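Subject: Re: [zunalton-list] Washing instructions for rain gear
Date: April 8, 2022

I can answer most of this. I ran the wash at the Zunalton outdoor center all winter. 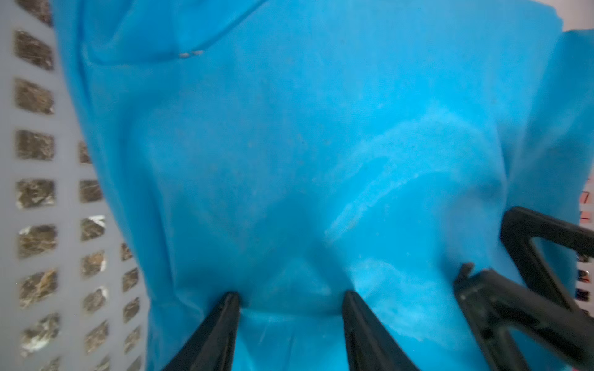

2 min read

Someone wrote:

> We have 80 kids' jackets coming back from Asadi and
> they all smell of sunscreen and mud. Can they go in
> with regular detergent? And does Primamel need heat
> to set?

Regular detergent leaves a film, and water stops beading on it. Use Clorik, half a cap per load, and run a second rinse. Close every zipper first. Don't use softener at all. 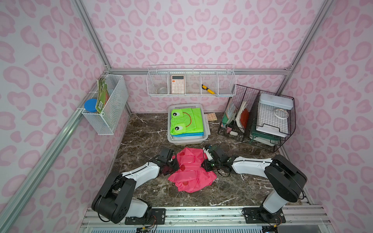 Drying is where we lost the most gear in January. We had the dryer too high and the seam tape lifted on several coats. Hang them overnight, then tumble on low. Don't leave them in a heap like the crumpled pink cloth in the photo, as the creases hold water and the coating wears there first. Shake each one out and hang it by the loop.

Primamel does need a little heat, but low is enough. Spray it on while the jacket is damp, wait 2 minutes, and wipe off the extra.
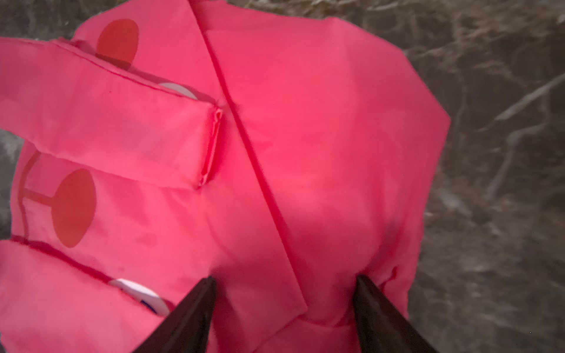

If you spray too much it dries in white spots, and you have to wash the jacket again. One bottle did 80 jackets for us with a light coat.

The order form still has the old price. It's 620 for the full case now, and the item number is 1464.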